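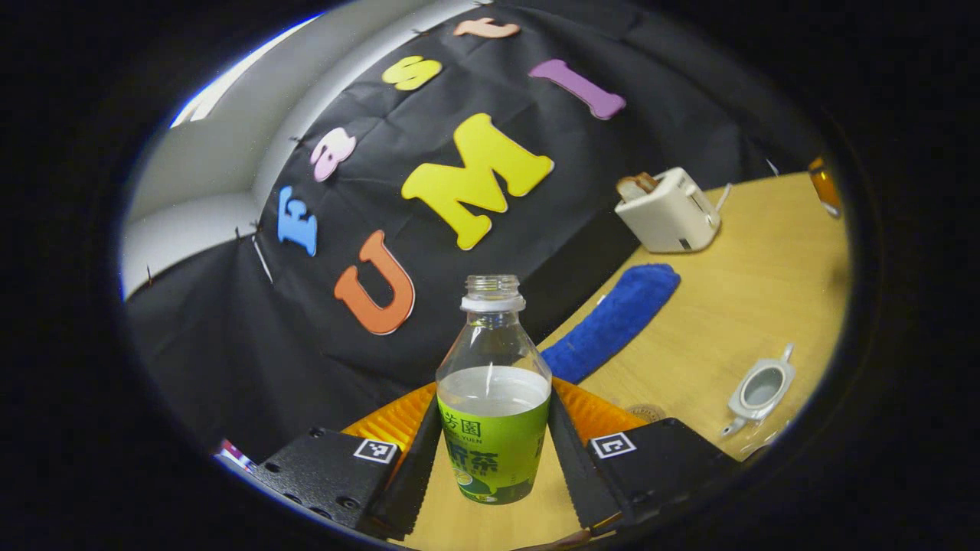
Figure 2. Bottle with a full-wrap label, opened, liquid level above the upper edge of the label.

3.2 Label coverage and the sorting of clear bottles

The wrap-around label is a common format for single-serve drinks. It gives the producer a large printed surface on a container that is otherwise clear, and it can be applied at high line speed. For the recycler it raises two separate problems. The first is optical. Near-infrared sorters identify a bottle by the light that comes back from its surface, and where a label covers most of that surface the reading may belong to the label film. The second is mechanical. Film that stays on the bottle through the grinder ends up mixed with the flakes and has to be removed by air or by flotation.

We define coverage as the share of the side wall, measured from base to shoulder, that lies under printed film. The neck and neck ring are left out. Bottles of the type in Figure 2, where the green label takes up the lower part and a clear band remains below the shoulder, were placed in the partial class. Bottles with film running over the shoulder were placed in the full class.

Both classes were run on the Pasus line under the settings given in Section 3.1. The belt was loaded by hand at a spacing of 10 cm, and each bottle made 2 passes, once with the base leading and once with the neck leading. Bottles in the partial class were assigned to the correct polymer stream in 90 percent of passes. In the full class the rate fell to 70 percent. Orientation had no clear effect in either class.

Label color was recorded but not controlled. Visser and Iyamu, working with samples from the Cellness trial, found that dark inks lowered the return signal more than light ones. Our set held too few dark labels to test this. Green labels printed in a darker green were treated as a single color group, as the print lines are narrow compared with the spot size of the sensor.

Caps were removed before the runs, and any remaining liquid was poured off. Residual liquid changes the weight of the bottle and delays its release at the air jet, an effect treated separately in Section 3.4. Neck rings were left in place, as they would be in household collection.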